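Home | Forums | New Posts | Members | Search | Log in

Snack table after game night, how do you all deal with the leftovers?

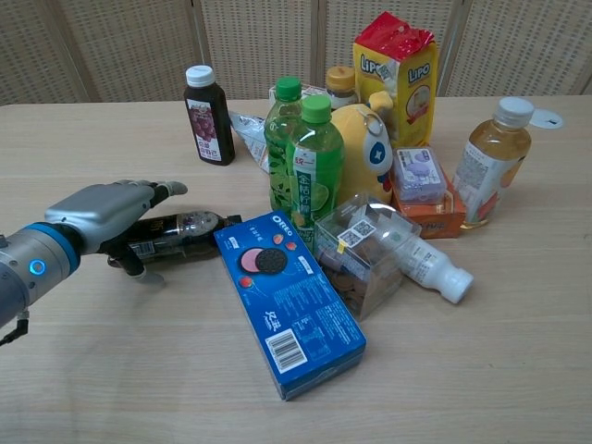

ginette_l
ok so every time we host it ends the same way, one table with every drink and packet in the house dumped on it and me standing there at midnight with a trash bag. Tea, grape juice, Oreos, whatever people grabbed from the Asian grocery on the way over. Half of it opened, half not, no idea which half. I want a system. Not a fancy one. Just something I can do in ten minutes before bed without throwing out good food or keeping stuff that's gone stale.

Right now I do bottles first, then boxes, then wrappers. My sister says wrappers first. Who's right

kukel_fan
Wrappers first. Always. Trash out of the way then you can see what you've got

bjarke_k
Bottles first. If one goes over while you're grabbing wrappers you've got juice everywhere and now you're mopping, not tidying. Grape juice on a light wood table, ask me how I know. Took me most of July to get a ring out of mine and it's still there if the sun hits it right.

Anything lying on its side gets picked up before anything else. I don't care if the cap's on.

kukel_fan
if the cap is on it's fine??

bjarke_k
Caps are on until they aren't. People half twist them.

min-kyu yang
With bjarke on this. Also check caps with your hand, don't just look. Quick twist to the right on every bottle, ten seconds total. Then fridge.

Cookies: the cardboard box is not what keeps them fresh, it's the wrap inside. If the inside is open, box is useless, move them to a tin. If sealed, box goes back in the cupboard and that's it. Don't overthink

ginette_l
see I've been putting the whole box in a ziploc. Takes up so much room

min-kyu yang
why would you bag the box

ginette_l
because it's a nice box!! I like having it out

waelk
Different approach. Don't tidy after, set up better before. I use two trays from Pallmont, one for drinks and one for dry stuff. At the end you carry two trays to the kitchen and you're done. Table's clear, deal with the trays in the morning. Been doing it for years, hosting 6 people most weeks

Also stop opening everything at once. One bottle of each kind, the rest stay in the cupboard. People will drink whats open.

kukel_fan
trays = more things to wash

waelk
It's a tray. You wipe it.

othmane.g
Going to disagree with wael a bit, trays work when you have somewhere to put them. My kitchen counter is the size of a magazine. Two trays on it and I can't make coffee in the morning.

What I do: everything tall goes to the back of the table as people put it down, everything flat stays in front. Nobody has to reach over a bottle to get a cookie so less gets knocked down. Then at the end I work front to back. Flat stuff, then wrappers, then bottles last, by then there's nothing in the way and they all go in the fridge door in one trip or two.

bjarke_k
Bottles LAST? after everything I just said

othmane.g
They're standing up at the back. They're not going anywhere.

bjarke_k
Until your sleeve catches one.

othmane.g
I roll up my sleeves like an adult

ginette_l
lol ok both of you. The tall in back thing I like though, gonna try it. Does anybody label bottles? We had two teas the same last time, both opened, and no one would admit to either

min-kyu yang
Marker on the cap. Initial, done. Bright caps take a sharpie fine, white ones even better. Keep the marker ON the table or no one does it

waelk
Or pour into cups and then it doesn't matter whose is whose. I don't get people drinking straight from a bottle at a shared table

kukel_fan
more cups to wash!!!

waelk
do you own a sink

kukel_fan
I own a sink and a bad back

Ginette, if anyone drank straight out of it and it sat out all evening I'd just toss it. Tea's cheap. Not worth the guessing

min-kyu yang
Agree on that. Poured from and capped, fridge. Drunk from, either the person takes it home or it goes down the drain. Rinse the bottle before the recycling or you get ants. We got ants.

sturance22
Reading this with interest, we have the same problem at our board game group. 2,378 posts on this forum and this is the first time I've seen anyone argue about bottle order

My question is wrappers. The crinkly clear ones that won't stay squashed. You ball it up, it opens again in the trash and takes up half the bag. Any trick

othmane.g
Flatten, fold in thirds lengthwise, tie in a knot. Sounds silly, takes two seconds each. Check it's empty first, crumbs go everywhere when you fold

bjarke_k
Or stuff them all inside one bigger packet. Works better than knots imo

sturance22
oh the packet one is good. Stealing that

kukel_fan
Just look inside before you stuff. I threw out half a bag of shrimp chips once thinking it was empty. Still annoyed

ginette_l
ok so far I have
- anything lying down gets picked up first (bjarke)
- tall in back, flat in front (othmane)
- marker for caps (min-kyu)
- wrappers inside a wrapper
- no to trays for now, sorry wael, I don't have the counter either

Still not settled on bottles or wrappers first after that. My sister has been told it's 50/50 and she is being unbearable about it

waelk
No offense taken. One tray though. Try it with ONE tray. Drinks only. Kanaujia does a narrow one that'll sit on top of a fridge, thats where mine lived in the old apartment

ginette_l
hm. on top of the fridge. ok maybe

min-kyu yang
what about the cookies, did you get a tin

ginette_l
I did not get a tin. They got eaten

othmane.g
Then tidy is done, one less thing

bjarke_k
wipe the table after. Damp cloth then dry one, wood hates sitting wet. And get under where the juice stood, it always leaves a ring you can't see til morning

ginette_l
will do. Next one's at ours again so I'll report back on the order thing, gonna try bottles first and not tell my sister

Thread views: 1,243 | Page 1 of 1 | Contact us | Copyright April 2026 | Back to top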